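Re: [chores] can they do the kitchen yet?

On January 6, 2025 someone at Gavis wrote:
> Drekulov says home robots by May. Has anyone seen one do a whole kitchen job, start to finish?

Short answer, bits of one. Bun unloading, Coron arm: 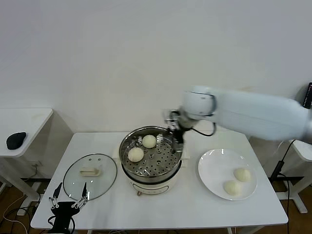 Soft food is still the hard part for us. Squeeze too much and you've got a dent, too little and it drops. Two on the plate and two on the tray there, and the lid is lying flat beside the pot, wich is a whole other job. 341 tries logged so far, want 748 before I say anything about May.

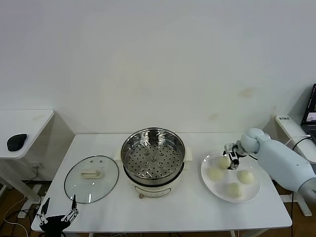
Four on the plate, tray clear.

Washing up? No. Ask Soltani lot. More later, meeting in 30 mins.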